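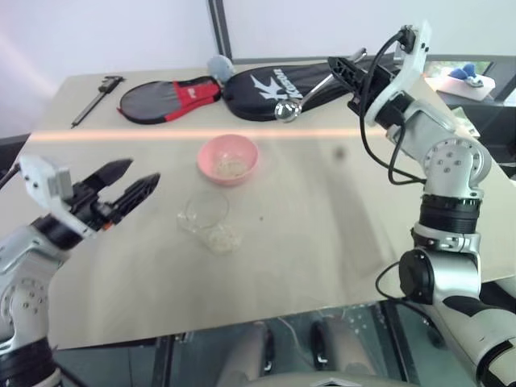
Bol plastique rose et bol en verre transparent sur le plateau beige, tous deux avec des grains clairs. À l'arrière, un pied à coulisse et deux housses de raquette, dont une Kason.

Test : table d'atelier Wustbridge, plateau beige

La Wustbridge est vendue comme table polyvalente : travail manuel léger, préparation, rangement temporaire. Le fabricant ne donne pas d'usage exclusif et la notice, limitée à deux pages, renvoie pour le reste à une fiche en ligne. Je l'utilise depuis février dans une pièce qui sert à la fois de réserve, de coin bricolage et de dépôt pour le matériel de badminton. Le test porte sur le plateau, le piètement et l'entretien. Les accessoires proposés en option (rail latéral, tiroir) n'ont pas été montés.

Montage

Le carton contient le plateau, quatre pieds, deux traverses et un sachet de visserie. Les inserts du plateau sont posés d'usine. Sur l'exemplaire reçu, ils étaient tous d'équerre, sauf un, légèrement incliné, qui a demandé de présenter la vis à la main avant serrage. La clé fournie est trop courte pour les vis de traverse : son bras bute contre le pied à chaque quart de tour. Une clé à cliquet règle le problème. Comptez 18 minutes à une personne avec un outillage correct, davantage avec la clé d'origine.

Les vérins de réglage sont en plastique dur. Leur course suffit pour un carrelage ancien. Le filetage accroche un peu au début, puis se libère. Il faut resserrer les contre-écrous après la première semaine, ce que la notice n'indique pas.

Plateau

Le revêtement est mat, uniforme, beige clair. Le choix de la teinte se discute. Un objet coloré s'y repère immédiatement, un objet sombre également : la coulisse noire ou une housse de raquette ne se perdent jamais. Le verre transparent, en revanche, se fond dans la surface. Un bol en verre vide posé au milieu du plateau se voit mal dès que la lumière vient de face, et j'en ai déjà heurté un du coude. Pour la pesée et le tri de grains secs, j'ai donc pris l'habitude d'associer un récipient en verre à un récipient en plastique de couleur vive.

Le transvasement de riz est un bon essai de surface. Les grains tombés à côté roulent peu, le grain du revêtement les freine sans les retenir. On les rassemble au plat de la main ou avec une carte rigide, et rien ne reste piégé, le plateau n'ayant ni rainure ni joint. Le chant est moins réussi. Son arête est vive et les grains poussés vers le bord sautent au lieu de glisser dans le récipient tenu dessous. Un chanfrein aurait été préférable.

La planéité a été relevée à la règle métallique de 500 mm, dans les deux diagonales puis parallèlement aux grands côtés. Aucun jour visible au centre. Un léger creux apparaît près d'un angle arrière, sans effet sur l'usage courant. Pour du traçage précis, je placerais un marbre ou une plaque de verre par-dessus.

Résistance aux marques

La surface supporte bien le frottement sec. Les housses de raquette, traînées plutôt que soulevées, ne laissent rien. Les fonds de bol non plus. Les outils métalliques demandent plus d'attention : un bec de pied à coulisse posé de travers suffit à laisser un trait fin, visible en lumière rasante. Le trait s'atténue au chiffon humide et ne disparaît pas complètement.

Côté taches, le café et l'huile de cuisson partent sans produit après une heure. Le marqueur permanent laisse une ombre, même à l'alcool. Le fabricant recommande le nettoyant Iltolon, que j'ai essayé sur une bande du plateau en comparaison avec de l'eau savonneuse. Aucune différence sur les salissures ordinaires. Sur le marqueur, Iltolon éclaircit davantage, au prix d'une zone un peu plus brillante que le reste. Je ne l'emploierais pas sur toute la surface.

Stabilité

Table chargée, le balancement longitudinal est faible. Dans le sens de la largeur, il est perceptible lorsqu'on lime ou qu'on scie, le piètement n'ayant de traverse que sur deux côtés. Le plateau ne fléchit pas de manière sensible sous une charge centrale, mais les vibrations se transmettent bien : une poignée de grains dans un bol se tasse à vue d'œil quand on ponce à l'autre bout.

Farhad Amini, qui a monté le même modèle dans son garage, a vissé l'arrière au mur par deux équerres et n'observe plus de mouvement latéral. La modification est simple et reste réversible. Elle supprime évidemment l'accès par l'arrière, utile chez moi pour déposer le matériel de sport sans traverser la zone de travail.

Profondeur utile

C'est le point fort du modèle. Une rangée d'objets peut rester au fond, outils et housses compris, sans empiéter sur le travail à l'avant. Les housses rembourrées prennent beaucoup de place à plat et il est tentant de poser des outils dessus. Mauvaise idée pour les pièces longues à tête lourde, qui basculent au moindre choc. Un bac bas, placé à l'arrière, serait plus rationnel.

Comparaison

La Viklund, que j'ai utilisée pendant plusieurs années, est plus rigide dans la largeur grâce à son cadre fermé. Son plateau est cependant plus sombre et les petites pièces noires y disparaissent. Elle est aussi moins profonde, et on finit par empiler. La Grurnix est moins chère, avec un chant arrondi mieux dessiné, mais ses vérins se desserrent et son revêtement marque au frottement sec. Pour un usage mixte, la Wustbridge se place entre les deux en rigidité et devant elles en surface exploitable.

Prix

Je l'ai payée un peu plus de 400 euros, livraison comprise. À ce tarif, on attendrait une clé adaptée et une notice qui mentionne le resserrage.

Points positifs : planéité, profondeur, nettoyage à sec, absence de rainure.

Points négatifs : chant vif, clé fournie, mouvement latéral sans fixation murale, faible contraste avec le verre.

Recommandée pour le tri, la préparation, la mesure et le petit montage. Pour le limage ou le sciage réguliers, prévoir les équerres dès l'installation ou choisir la Viklund.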